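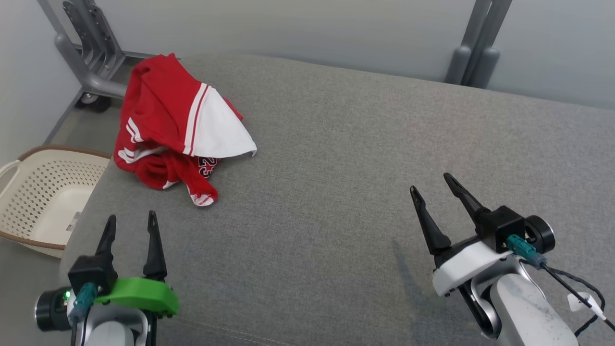 Kit wash at Stusholm, 24/04/2022

The Sirnico shirts came back from the last match of the season in three bags and had to be washed, dried, sorted and folded before going into storage. Kevser Ertürk did the washing and Bence Szilágyi did most of the folding. The notes under each heading are for whoever does the job next April, and for anyone who wants to know where their shirt went.

The bags
Two were full and one was half full. The half-full one had been left in the van with the corner flags and smelled of it. Everything was tipped out and checked for tape, hair grips and shin pads before it went near the machine.

Sorting by colour
Reds in one pile, whites in another, training bibs in a third. The red shirts with white panels go in with the reds, on a cool wash. Kevser adds a colour-catching sheet and says it has saved the white trim more than once.

Red shirt, 23
Red with white stripes and a white panel edged in two thin red lines. The 23 is in dark figures with a white outline. In a heap on the grey cushion the number is still easy to find, and that helps when matching shirts to the list.

The laundry basket
Cream plastic with a brown rim and small oval holes along the sides. It lives next to the sofa cushion so that things can go straight from one to the other. The holes are good for anything that is still a bit damp.

Inside out
All printed shirts are washed inside out and turned back before folding. Bence turns the sleeves first and then the body – it takes longer but the cuffs come out flat.

Drying
Hangers for the shirts, the airer for shorts and socks. No tumble drying for anything with a printed number. One of the old Cenel training tops went in the dryer two years ago and the lettering has been stuck to itself ever since.

Folding
Shirt face down, sleeves in, sides to the middle, then up from the hem in two folds. Turned over, the number should be on top. If it isn't, the shirt was face up to begin with.

Repairs
Kept apart from the rest in a carrier bag. Mostly loose hems and one collar. Kevser has red and white thread but has run out of the navy.

Odd socks
The usual pile. They stay in the drawer at Sopacua until the end of May and after that they are cleaning cloths.

Lost property
A grey hooded top, a child's glove and a water bottle with no lid. Ask Bence if any of them are yours.

Boxes
Shirts are stored flat in number order, lowest at the bottom, with the list taped inside the lid. The final count was 83 pieces, including bibs. Goalkeeper tops have their own box, as the padding makes the others slide about.

Still missing
One pair of away shorts and the long-sleeved captain's shirt. Please look in the boot of your car. Anything found can be handed to Kevser on training nights, washed or unwashed.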